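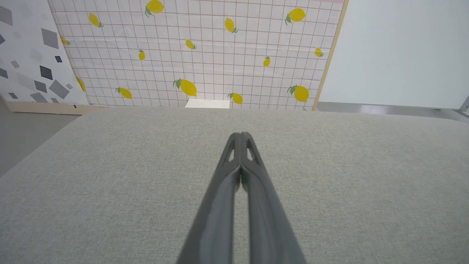

Washing a fabric ottoman or a padded bench by hand takes one evening of work and most of the next day of leaving it alone, and the second part is where people go wrong. I have cleaned mine often enough to have opinions. The method suits any flat, tightly woven cover that can't be unzipped. Light gray with a fine speckled weave, the sort of fabric that looks clean in every light except the one your mother-in-law sits in, is the easiest kind to practice on. Dark velvet is a different page, and I haven't written it.

What you need

A vacuum with the brush head
Two white cloths (white, so you can see what is coming off)
A bucket of lukewarm water
10 ml of plain dish soap
A soft brush, old but not disgusting
A fan, if you own one

Before you start

Find the care tag. A W means water is fine. An S means solvent only, and you can stop reading and go have lunch. WS means either. An X means vacuum only, and whoever chose that fabric for something people sit on should be made to explain himself.

No tag? Wet a spot the size of a coin somewhere out of sight and let it dry overnight. If it leaves a ring, so will everything else you do.

Step 1. Vacuum

Go over it twice, the second time across the first. Any grit you leave behind becomes mud in step 2. My neighbor Asger Ketilsson skips this and has a bench in Penthorpe the color of weak tea to show for it.

Step 2. Mix and wipe

Stir the soap into the bucket and whip up some foam with your hand. You want the foam more than the water. Dip a cloth, wring it until your wrists complain, and wipe in long strokes from one side to the other.

Clean the entire top, even if there is only one stain. A single clean patch draws the eye much better than the stain ever did.

Move anything you've dropped on the seat first. In my house that means sleeves, pant legs and whatever else is on its way to the closet by the slow route.

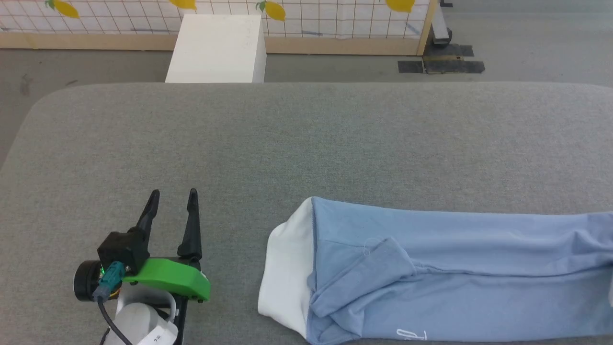 For a spot that won't shift, use the brush, with foam only, in small circles starting from the outer edge of the mark. Give it 10 minutes and then blot. If you scrub hard, the fibers go fuzzy and stay fuzzy.

Step 3. Rinse

Take the second cloth, plain water this time, wrung out just as hard. Soap left in the weave picks up dirt, and you'll be back here in October.

Step 4. Dry

Point the fan across the top and not straight down at it. Keep the hair dryer in its drawer. Leave the seat alone until the padding feels dry when you press with your palm, which can take more than 10 hours in a cool room. Sitting on it early gives you a dent and a damp pair of pants.

When it's dry, vacuum once more to lift the nap. Then put the cushions back, or leave them on the floor like I do.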